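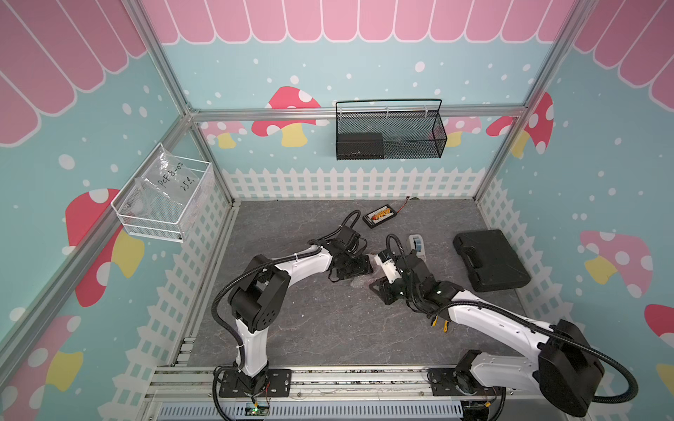
Cable day again. Quick one, I've got maybe half an hour before I need the cell back up.

So the two-arm booth at Wutcombe has been throwing a wrist fault on the right arm. Not every run. Comes in on long reaches, clears itself, comes back an hour later when you've stopped looking. Classic cable stuff. I chased it in software for most of a morning first, which was dumb, I know better.

What it was: the corrugated sleeve had been tied too short between the elbow and the wrist. Arm folds up, fine. Arm stretches, the sleeve pulls, connector gets a tiny tug. 3,974 cycles on the counter when I finally caught it in the act with my hand on the hose (arm in slow mode, calm down).

Fix is boring. Cut the ties, let the sleeve go slack, run the arm out as far as the job ever takes it, then tie it again from the base up. I leave a big fat loop around the outside of the elbow now and a second one arching over the wrist. Looks sloppy. Works. The left arm got the same treatment in December and I haven't touched it since.

Things I wrote on my hand and am copying here before I wash it off:

- ties snug, not tight. If the sleeve has a waist you've overdone it
- loop goes OUTSIDE the elbow. Inside it gets pinched, ask me how I know
- recheck the camera bracket by the right gripper every time you go near that wrist. Two screws. One of them was loose. Of course it was
- power down before unplugging anything at the base. Both bases. I skipped this once at Pelholm and it cost me a board

After that, the camera had moved a hair, so recalibration. 60 poses, go get coffee, come back, it failed on pose 2 becuase I'd left a screwdriver in the way. Again. Second coffee. Passed.

Then the test piece. We use plastic wrap for handover checks, the clear crumply kind, and I hate it. Every time it's a different shape. But if both grippers can meet over a scrap of that stuff without a fault then they can meet over anything the job throws at them, so that's the test. Bring the two tools in close, pause, back off, do it over. I set it for 200 rounds and sat there tidying my notes with one ear open for the fault beep.

No beep so far. Not calling it fixed until it's had a full night.

While it's running, stuff still on the list: wipe the table, there's little bits of crud below the left gripper and I'd rather they didn't end up in a joint. Put the tool case somewhere that isn't the table. Same for the yellow and black handled thing I keep parking under the right forearm, one day the elbow's going to win that argument. Tape dispenser too I guess. Though I do use it constantly.

The mushroom walls are staying, before anyone emails. I've gotten fond of them. The picket fence too.

Somebody asked last time what sleeve I buy. The Simanjuntak one, the plain black, a size bigger than you think you need. The Skomolum is fine and cheaper but it goes stiff on me after a winter in an unheated building and then you're back to square one with the tugging. If your shop is warm get whichever.

Oh and label both ends of everyting. I had the base cables off for ten minutes and still had to trace one by hand.

Will update when the overnight run's done. Going to go stand next to it for a bit.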